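The Brilluveck Walk

The Brilluveck Walk is a funeral custom kept in the hill parish of Brilluveck, and I've been putting this entry together for longer than I care to admit (my notes fill a shoebox, and I can read half of them). In short, the coffin is carried on foot from the dead person's front door to the church of Ginuvport, down on the water, by way of the old salt road. It takes in 4 miles of track and a very steep lane at the end.

Origins

Brilluveck had no burial ground of its own until quite late on, so its dead had to go down to Ginuvport whatever the weather. The parish register mentions "the carrying" several times without ever explaining it, which is maddening! My own guess is that everyone knew what it meant and saw no need to write it down. When the hill chapel at last got its own plot, you'd expect the walk to have died out, but families went on asking for it.

Order of the procession

The bell goes first, a small handbell rung once at each gate. Then comes the priest, then the bearers, who work in two teams and swap over at the resting stones. There are two of these left, both with flat tops worn into a shallow dip. Family walk behind the coffin and neighbours behind them, and you don't overtake - I did it once as a child and was hauled back by my collar.

Singing is allowed as far as the second stone. After that it's silence down to the church door, where the bell is handed over to the Ginuvport side and rung from there by one of theirs. 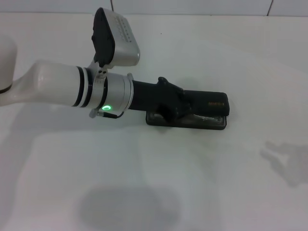 One reader from Ginuvport wrote to say that I've got the bell wrong, and that in her grandmother's day it was never handed over at the door at all but left on the second stone and fetched home the next morning. I've since heard the same from a family at Truvico, so both versions may well be right, depending on which house the dead person came from.

The Wendt route

Mourners from Wendt, on the far side of the ridge, have their own branch of the walk. They join at the first stone and traditionally wait there with bread and a flask of something strong (plum, usually, and not for the faint-hearted). A landslip one July closed their path, and for a while they came round by the road in cars, which the older people hated.

The walk today

Most funerals in the parish now use a hearse for at least part of the way. The last full walk I joined was on Sat 25 May, for a woman who had died at 79, and I counted myself lucky with the weather. The church holds 50 at a squeeze, so the rest of us stood outside in the lane with the doors propped open and heard most of it from there.

See also: Resting stones; Salt road; Ginuvport church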